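3.2 Tabletop storage units

Compact organizers were treated as a separate class from shelves and wall cabinets. Of the 182 storage units recorded across the 21 households, 88 stood on a table, dresser or counter and held mainly cosmetics or personal care items. Following the scheme of Balogun and Wieczorek, each unit was coded for open compartments, closed compartments and labeling. Contents were coded by height relative to the unit – below, level with, or above its top edge.

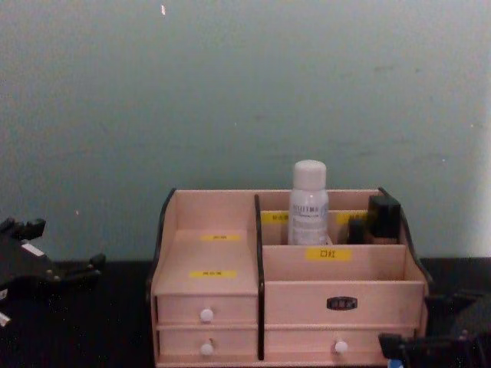
Figure 3. Cosmetic organizer with two stacked drawers (left) and open rear compartments (right).

The unit in Figure 3 was coded as mixed. Its left section has closed storage in the form of two drawers with round knobs, while the taller right section is open at the back and holds a white bottle upright. The bottle was coded as above the edge on account of its cap. The two small yellow labels lie on the sloped surface over the drawers; they were entered as present, and their text was not transcribed. Drawer contents were recorded only through the household interview, so the closed sections of all mixed units are excluded from the height analysis in Section 4. Smaller items that were partly hidden by a divider were kept in the item list but given no height code.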